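Sombatkul Automation Notes
@sombatkulnotes
June 2026

1/ I promised a longer thread on the Verkow two-arm cell, so now I write it. We are looking at it for a small packing job: bottles and small containers that must go into gift baskets or boxes. I do not sell this product and I get no money from Verkow. I only want to share what I learned.

2/ What is in the offer: two arms with grippers, a framed table, the controller, and a setup service. The setup service is done by Skenbridge, a partner company. You can also take the kit alone and install it by yourself, but then the support is by email only.

3/ The baskets are the reason I became interested. A box has flat sides and it is easy to reach inside. A basket has a handle above it, and the gripper must come down beside this handle. When I asked other suppliers about it, two of them told me to please change the basket. 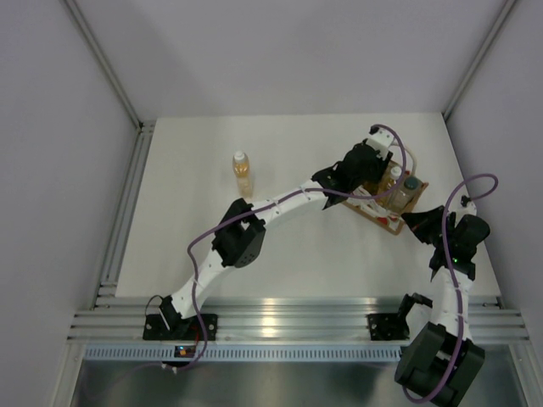 4/ The Skenbridge people did not ask me to change anything. They asked for a list of our products, with height and weight, and for permission to keep some of them during the trial. This was a good beginning for me.

5/ Both arms stand on the same long side of the table. At first I did not like this idea, I thought they would disturb each other. But the advantage is for the person who works in the next station, because the far side does not need to be open. In our hall the space is very small, so this is important.

6/ The software keeps a shared zone. If one arm is inside it, the other arm should wait outside. You can change the size of the zone, and I recommend to do it early. The default is too careful for small products, and you lose time with waiting.

7/ A word about the cables. They go on the outside of the arms, and the color is purple, so you see them well. Some of my colleagues think it looks unfinished. My opinion is different. An outside cable can be checked with the eyes and changed without opening the arm. Please only look carefully at the loop near the wrist when you plan to work above something tall, for example a basket handle.

8/ Teaching a new task is done by guiding. You move the arms through the job, you save it, and you repeat it with the products in other positions. The manual recommends to give names to the saved tasks from the first day. I did not follow this advice and I was sorry for it in the second week. 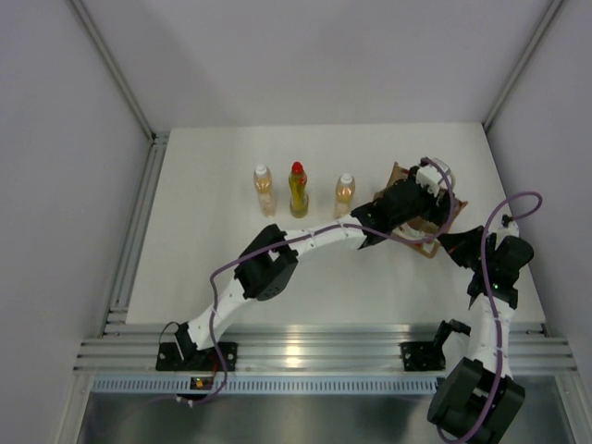 3 min read

9/ Bottles with a narrow middle need their own grip setting. I would not use the same one for straight bottles. It takes a little time to prepare, but you do it only once for each bottle shape.

10/ The color of the cap can be used as a signal in the vision part. White caps and a red cap are simple to separate. For white caps on a white table I would ask for a darker mat. Verkow has one in the accessory list, the part number is 2303. I think it should be included in the price.

11/ What I like less: the manual. The English is correct, but the chapters are in a strange order. Safety zones come after the first movement, and I believe it must be the opposite. I wrote this to them in May and they answered politely that a new version is planned.

12/ Also the warranty. It is 6 months for the grippers and longer for the arms. The gripper is the part which touches everything, so I would like to see the same period for both. Ask about it before you sign, maybe they can give you a better condition.

13/ The setup service takes 3 days at your place. Training for the operators is inside this time. If you have people on different shifts, tell Skenbridge before they come, so everybody can be trained.

14/ There is a similar kit from Brerham. It is cheaper and it has one arm only. For filling simple boxes I would look at that one first. For baskets I prefer to have the second arm, and I would accept the higher price.

15/ We did not decide yet. The next step is a trial with our own baskets and our own lining paper, which is thin and moves easily. I will write again when I have the results. If you already use this cell with glass jars, please send me a message, I have many questions about the grip force.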